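Skeltbridge Institute for Workplace Studies
Call for Participants: Hearing and Concentration in Shared Workrooms

The Skeltbridge Institute invites adults to take part in a study of how background sound affects reading and short-term memory. The study is led by Dr. Inger Lykkegaard and is carried out at the Institute's Grewal Street building. Recruitment opened in November and will remain open until all places are filled.

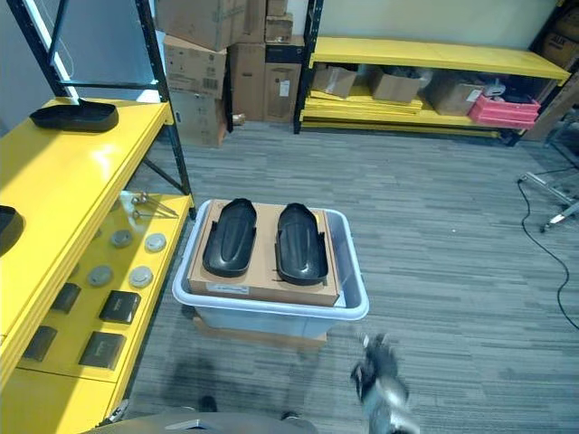

Yellow shelving and a storage bin, Grewal Street.

Who may apply

Applicants must be between 18 and 60 years of age, must read English comfortably, and must be able to attend two sessions in person. Persons who use hearing aids are welcome and should say so when applying. Current employees of the Institute and members of their households are not eligible. A total of 51 places are available.

What participation involves

Each session lasts around 60 minutes. Participants complete a standard hearing check, read several short passages while recorded office sound is played through headphones, and answer written questions on what they have read. Sound levels are kept within the range of ordinary conversation. The second session takes place at least 16 days after the first. Participants may stop at any time without giving a reason and will be paid for any session they have begun.

Payment is made by check or gift card at the close of each session. Parking permits are issued at the front desk on request.

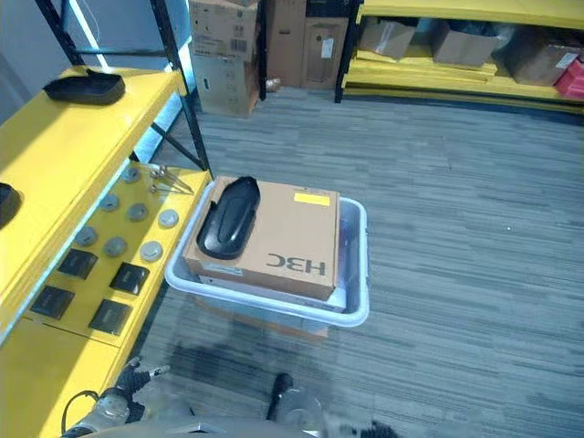

Page last changed: December 11, 2020

Privacy

Results are stored under a code number. Names and contact details are kept separately by the study office and are destroyed when the final report has been accepted. Hearing check results will be given to the participant on request but do not replace an examination by a licensed audiologist.

How to apply

Application forms may be obtained from the study coordinator, Trinity Alcantara, at the Grewal Street front desk or by mail. Completed forms should be marked "Workroom Study." Applicants will receive a written reply whether or not a place can be offered. Questions about the rights of participants should be directed to Barrett Strickland, Office of Research Review.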